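Hi Hanyu,

Quick May update on Silo, our Saturday-night dance show pilot, so you know where the Fonalia money has gone so far!

Casting is done. We have 14 couples signed up (two more than I dared hope for), and Yichen Deng is on board as head judge. The test taping drew 810 applications for audience seats, so we're moving to the bigger hall at Toseck — a little pricier, but the floor is so much better for the quickstep.
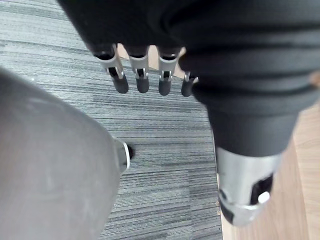
The phone voting is the part I'm still chewing on. Our dry run logged 3670 votes and the system froze for a bit once it passed 2000, so Akande is rebuilding the counting end before we let real viewers near it. I'd like one more full rehearsal with a fake elimination, lights and band included.

Costumes came in under budget, music rights went over, and the two nearly cancel out. I'll send the spreadsheet once the band invoice lands. Could you let me know if the second payment can still go out in June?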